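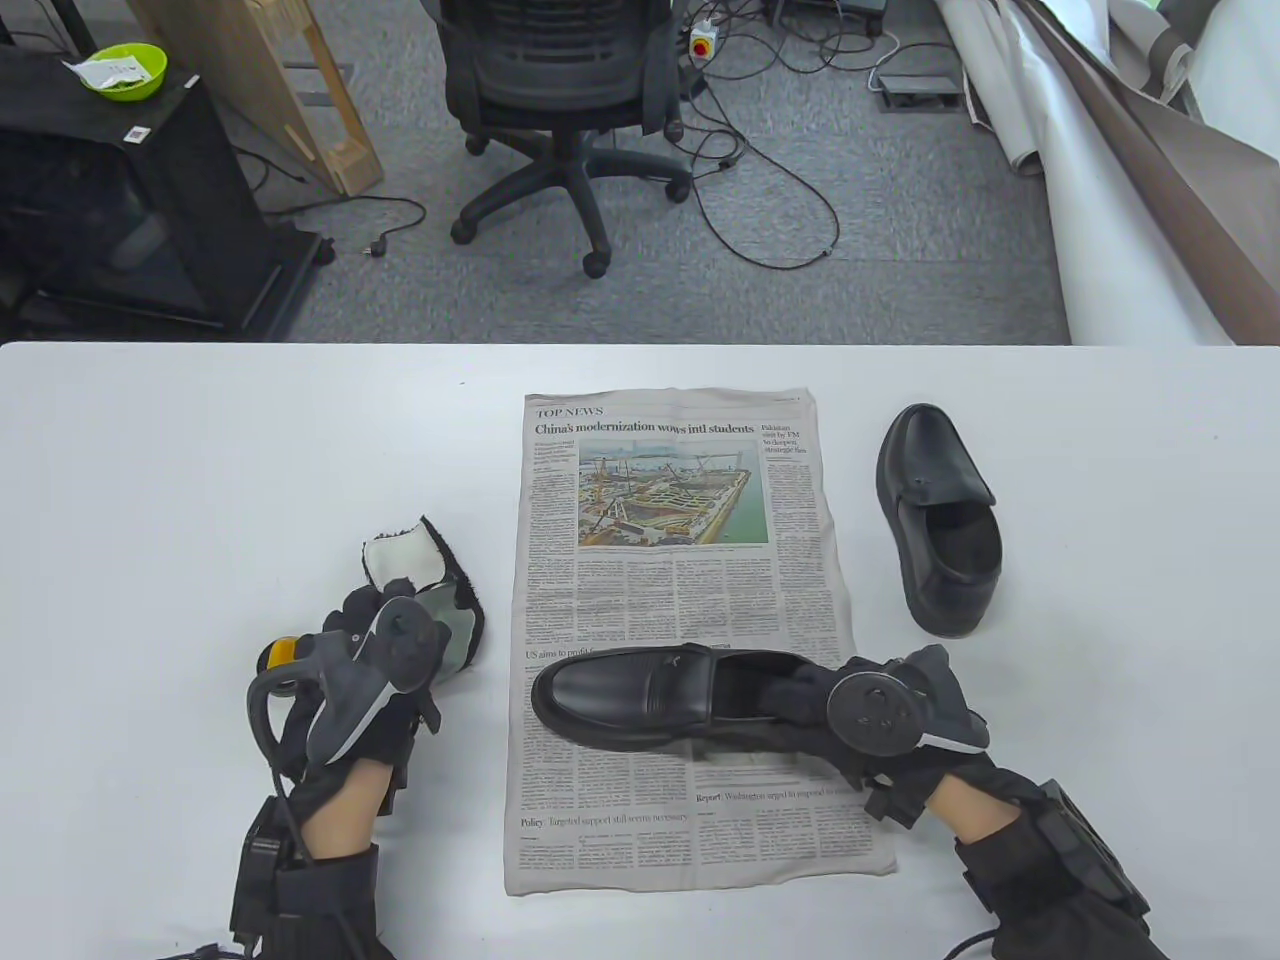 Diary / Working at the port
5 min read

June 2022

Up before the alarm again. Made coffee, fed the cat, drove to Kurcombe with the radio off. The bridge was down to one lane and the trucks were backed up past the gas station, so I got to the inspection shed late. My supervisor had already started the briefing and didn't comment.

Today was the Bajpai container. It has been on hold for longer than it should have been and everyone is tired of it. The paperwork says ceramic floor tile, 741 cartons, consigned to Bajpai from a supplier none of us had dealt with before. The declared weight was fine. The scan was what got it held. Tile shows up as a dense even block, and toward the back of this one the block stopped being even.

We opened the doors a little after eight. The seal number matched the bill of lading, and I wrote that down and took the close-up of the seal before it was cut. The first rows were tile. We took cartons out by hand for most of the morning because the forklift was being used on the other side of the yard. My shoulders hurt now. I should have asked for a swap before lunch and I didn't.

The back rows were cigarettes. Same cartons, same printed labels, same tape, with a layer of tile on top in each one. I've seen it done more carefully. Whoever packed it had put the weight back in with bags of sand, and one of the bags had split, so there was sand all over the container floor and then all over us. I shook out my boots in the parking lot and there is still some in the car.

After that it was mostly writing. Every carton gets a line on the sheet, and every sheet gets two signatures. Geeta Chaudhary did the second signature for me. She has been at Kurcombe far longer than I have and she reads each line before she signs, which makes it slow. She found one I had numbered twice. I fixed it and initialed the change, and then we had to go back and check that the tag on the carton had the right number too. It did.

The agent for the shipment came over from the Pinier office in the early afternoon. Younger than I expected from his emails. He stood outside the tape and asked how long the rest of the load would be held, meaning the tile, and I told him I couldn't say. He asked again in a different way. Then he said his company had only filed the entry on the documents they were given, and I said he should put that in writing and send it to the case officer. I don't know if he had any idea what was in there. It's not my part of the job to work that out and I was glad of it. 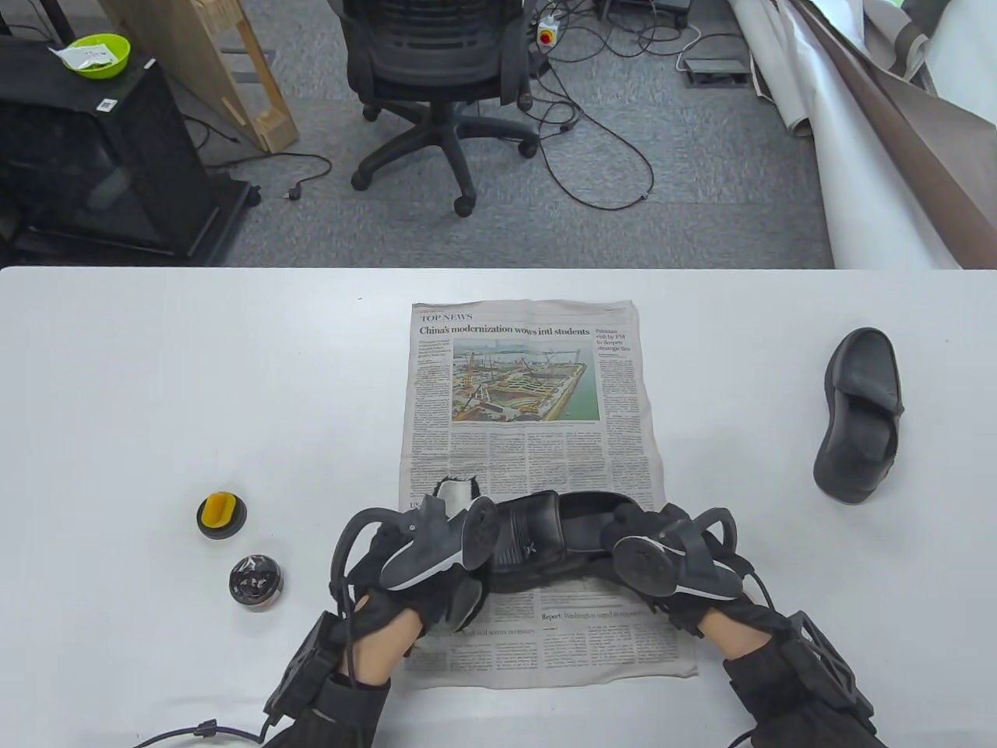 I had to report one other thing, and I'm putting it here so I have it straight in my own words.

When I walked back to the shed from the office, a driver I didn't know was waiting by the side door. He had a Vedero jacket on. Vedero was down to haul the container once it cleared. He said he was losing a day's pay sitting there and wanted to know whether something could be done to move things along. I told him the container wasn't going anywhere today. He said he understood how these things worked and that people had been looked after at other ports. He had his hand in his jacket pocket. He didn't take anything out of it and he didn't name an amount.

I said no, and I said I would have to write it up. He laughed and told me I'd misunderstood him. Maybe I had. I went straight in and wrote it up anyway, with the time and what he said as close as I could get it. The form wants you to tick a box for cash, gifts, services or other. I ticked other and wrote "unclear" beside it. My supervisor read it, asked me two questions, and locked it in the drawer. She said somebody from integrity would call me and it might take a few weeks.

I've had the training four times now and it's always a man in an office sliding an envelope across a desk. Standing by a door with sand in my socks, it took me a second to notice what the conversation was. I think I was polite for too long. I also keep going over whether I said "no" first or "I can't" first. I put "no" on the form and I'm fairly sure that's right.

Geeta told me on the way out that she had one of these in her first year and the call from integrity lasted less than ten minutes. She also told me to write it all down at home while I remembered it, with the order of things, so that's partly why this entry is so long.

The container was resealed with our seal before I left. The cigarettes are in the bonded cage. The tile is staying where it is until someone decides about it, and I expect Bajpai will be phoning every morning until then. If it goes to court it won't be before August, and I've got leave booked in August, so I need to mention that to somebody. I'll send an email tomorrow.

Stopped for groceries on the way home. Bread, onions, cat food, the cheap dish soap. Spent $40, which seems like a lot for one bag. Forgot the light bulb for the hall again.

Dinner was eggs. Called Mom and told her work was busy and left it there. She wanted to talk about the neighbor's fence. They've put the posts in on her side of the line by a hand's width and she's deciding whether to say anything. I told her to measure it first and take a picture.

Boots are outside on the step. Early shift again tomorrow, and the forklift is supposed to be ours.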